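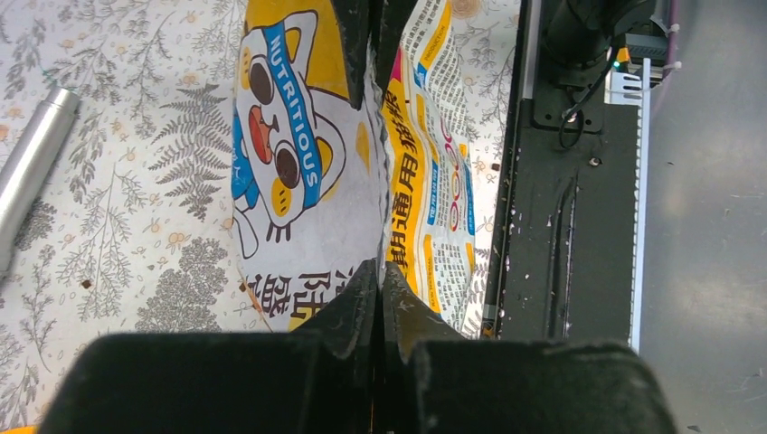

The two-armed rig at Dekberg will feed your cat, or so the fall flyer says. What it will do today is repeat, with some wobble, what a person showed it how to do by remote control, over and over, in October. Those are different claims, and readers of this newsletter who are being asked to put money or lab hours into the next round should know which one they are buying.

I spent an afternoon with the crew that collects the demonstrations. The job they've picked is a household one. Get hold of a bag of dry cat food, get the food out with a scoop, put it in a bowl. The person teaching the robot holds a pair of hand controllers and the two arms follow. Every joint angle and every camera view gets saved, and a training run is supposed to make a policy out of the pile. Dekberg calls each saved try an episode. The plan on the wall asked for 1,000 of them. When I visited they had 500 they were willing to keep.

I asked about the ones they weren't willing to keep. There were over 100 of those, and the reasons were written in a shared sheet called Polar that anybody on the project can edit. Bag slipped. Scoop dropped. Operator lost track of which arm was which. One row just says "no." I liked the sheet better than anything in the slides.
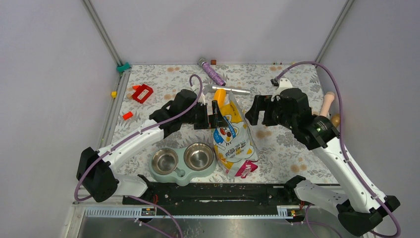
The feeding setup at Dekberg, with the bag between the two grippers and the double feeder in front.

Bags are hard. A block keeps its shape when you pinch it and a bag does not, and the operators have no sense of touch through the controllers. They squeeze until the package looks squeezed. Flora MacLeish, who has logged more episodes than anyone else on the project, told me she had stopped trusting her eyes after the first week and now closes the fingers all the way every time. That is a sensible habit for her. It also means the robot is learning that the way to hold a bag is to crush it, and I'd like to see what it does with a bag that is nearly empty, or with one that has a paper skin. Neither is in the plan.

MacLeish was frank about this. "It copies me on a good day and me on a bad day," she said, "and it doesn't know which is which." She would like the operators to be able to score their own episodes right after finishing. At present the sorting is done later by someone watching video at double speed, and she thinks half of her best ones were thrown out for looking slow.

Slow is an odd thing to punish in a scooping task. Granular food moves when it wants to. Carry a scoop across a table at the speed the schedule likes and some of the load goes over the side.
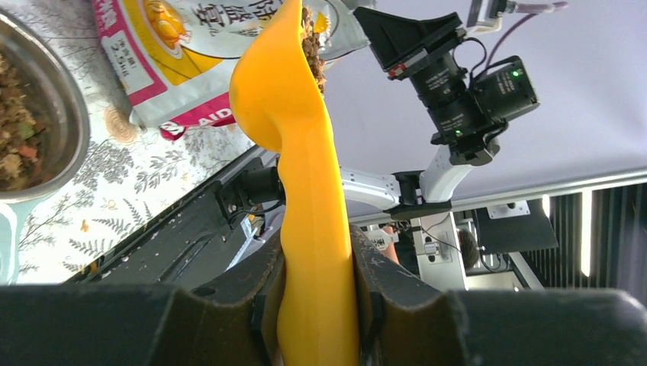

The question of spills also decides what counts as a success. Dekberg's rule is that an episode passes if food ends up in the target bowl. It says nothing of how much food, or of where the rest went. Wollunard, which runs a similar collection effort and shares its task list with Dekberg, weighs the bowl before and after. That takes longer, and it produces lower numbers, and I think those two facts explain why more places don't do it. If I were writing a check I would ask for the weight.

There's a second matter, and it gets skipped in nearly every talk I go to. Both arms were driven by one person. People are good at this sort of thing with their own two hands and a good deal worse with two sticks and a screen, so they fall back on using one arm at a time while the other waits. I watched for real two-handed work, one arm steadying while the other moved, and saw it in 2 of the tries I sat through. The waiting gets recorded too. A policy trained on it will wait, at the same spots, for no reason of its own. Orakzai, the contractor handling the training side, says their software trims idle stretches. They were not able to show me a before and after.
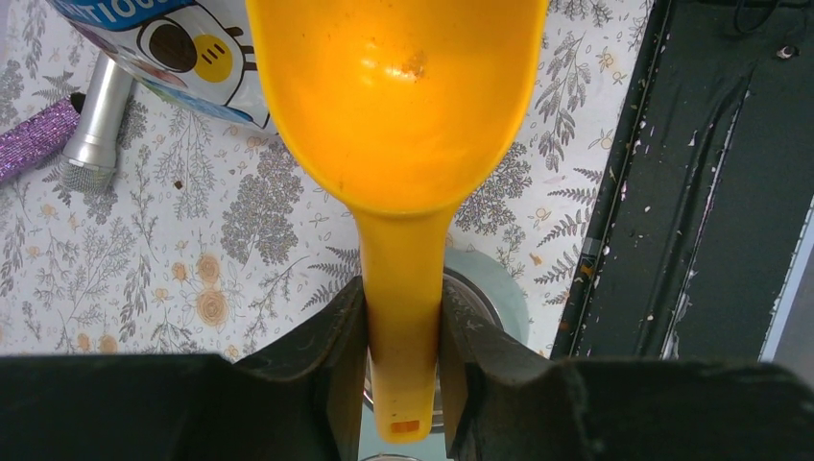
Variety is the usual answer when you raise any of this. The rig is supposed to cope with clutter because it was taught in clutter, and the operators are told to move things between episodes and leave in items that have nothing to do with feeding anything. Fine, and it was done: a pair of microphones, one silver and one purple and glittery, lay on the cloth well to the side of the metal bowl while the scoop was being handled. But off to the side is the easy kind of clutter. The arm can succeed without ever taking account of it. Put a microphone across the bowl, or between the bag and the scoop, and you'd learn something about whether the policy is looking at the table or playing back a path. I was told that sort of layout had been tried early on and dropped, as it made too many bad episodes.

I have no quarrel with remote control as a teaching method. It's cheaper than hand-coding every move, and for a lot of tasks I can't name a better way to start. Guiding an arm directly by its wrist, which Dekberg used to do, gives the person some feel for the load, but it also puts the person's own hands and sleeves into the camera views, and the robot won't have those to look at later. Each method has its price. My complaint is with the word "autonomous" in the flyer, printed over a still in which someone was on the controllers the entire time.

Three requests, then, before the next round is approved:

Publish Polar, bad rows included.

Weigh the bowl.

Run the trained policy with a bag it has never met, on a tablecloth it has never met, with no operator in the building, and let members come and watch.

Dekberg has seen a draft of this item. Their reply was that an open session is "under discussion" and that the flyer was written by an outside agency. If a session gets scheduled, the notice will go in this column. Members who have done demonstration work themselves, at Dekberg or elsewhere, are welcome to write in, and I'll hold names back if asked. I would especially like to hear from anyone who has had their own discarded episodes handed back to them with a reason attached.

11/11/2022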